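Stesura-Forum › Haushalt & Küche › Ordnung und Aufbewahrung

Thema: Spültücher und Becher — wohin damit?

12 Antworten, 1.415 Aufrufe (Seite 1 von 2)

padeo_kw
Beiträge: 6
Hallo zusammen, wir richten gerade die Teeküche neu ein und haben keinen einzigen Oberschrank. Was wir täglich brauchen, muss also auf den Tisch. Bisher lagen die Tücher irgendwo neben dem Becken und die Becher kopfüber auf einem Geschirrtuch. Für die Tücher nehmen wir jetzt eine offene Kunststoffkiste. Bei den Bechern bin ich unsicher, ob ein Becherbaum aus Holz etwas taugt oder nur Platz wegnimmt.
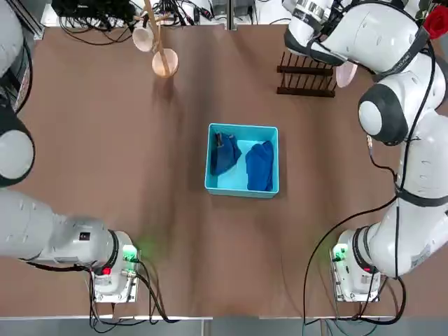
Die Kiste mit den beiden blauen Tüchern, Stand heute Vormittag

Gefaltet wird bei uns nichts, dafür fehlt allen die Geduld. Wie macht ihr das?

Nina
Beiträge: fast 2.000
Kiste ist gut, solange nur trockene Tücher reinkommen. Feuchte gehören auf eine Stange oder über den Hahn, sonst riecht die Kiste nach zwei Tagen. Und dunkles und helles Blau würde ich fest zuteilen, eins fürs Geschirr, eins für die Flächen.

Kommont
Beiträge: 311
Sehe ich anders. Zwei Blautöne verwechselt im Halbdunkel jeder. Nimm Rot und Blau, dann gibt es keine Diskussion. Falten würde ich trotzdem, dann passt das Dreifache in die Kiste.

Nina
Bei zwei Tüchern ist es doch egal, was noch reinpassen würde.

Kommont
Es werden nie zwei bleiben.

padeo_kw
Das mit dem Trocknen stimmt, daran hatte ich nicht gedacht. Rote Tücher habe ich keine, ich bleibe erst mal bei Blau. Zu den Bechern: Unsere sind weiß mit schwarzem Henkel, innen ebenfalls weiß. Mich stört vor allem, dass sie oft mit einem Rest herumstehen und keiner weiß, ob sie noch benutzt werden.

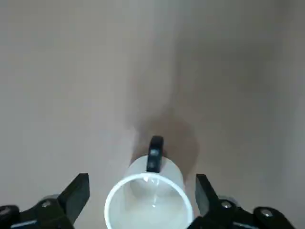

Meine Idee wäre deshalb eine einfache Regel: Was am Baum hängt, ist sauber, und was auf dem Tisch steht, wird ausgeleert und gespült. Dann muss niemand mehr fragen. Kam-wah Chuang, mit dem ich mir die Küche teile, findet das übertrieben. Er spült seinen Becher kurz aus und stellt ihn wieder hin.

Kommont
Da bin ich bei ihm. Ausspülen reicht bei Wasser und Tee völlig. Bei Milch natürlich nicht.

Nina
Bei Milch eben nicht, und die ist in fast jedem Becher. Die Regel ist gut, häng einen Zettel dazu. Beim Baum kommt es auf zwei Dinge an: Er braucht einen breiten Fuß, und die Henkel müssen weit genug sein. Wir hatten im November einen mit zu kleiner Grundplatte, der kippte, sobald nur eine Seite behängt war. Deshalb so vorgehen:

1. Becher abtrocknen, auch unten am Rand, sonst tropft es auf das Holz.

2. Mit dem Henkel voran auf den Arm schieben, immer abwechselnd links und rechts. 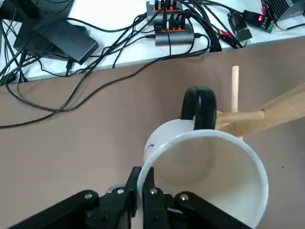

3. Schwere Becher auf die unteren Arme, leichte nach oben.

4. Alle paar Wochen das Holz feucht abwischen und gut trocknen lassen. Unbehandeltes wird sonst grau.

Kommont
Zu Punkt 4: Einmal ölen, dann hat man Ruhe. Leinöl geht, braucht aber ein paar Tage zum Aushärten.

Nina
Öl an einem Ständer, an dem Becher hängen? Würde ich lassen. Der Geruch hält sich ewig.

padeo_kw
Ich lasse das Holz erst mal, wie es ist. Die Tücher trocknen ab heute auf einer Stange und kommen danach in die Kiste. Den Zettel für die Becher schreibe ich morgen früh, Kam-wah hat widerwillig zugestimmt.

Kommont
Und melde dich, wenn das dritte Tuch dazukommt.

Seite 1 2 Nächste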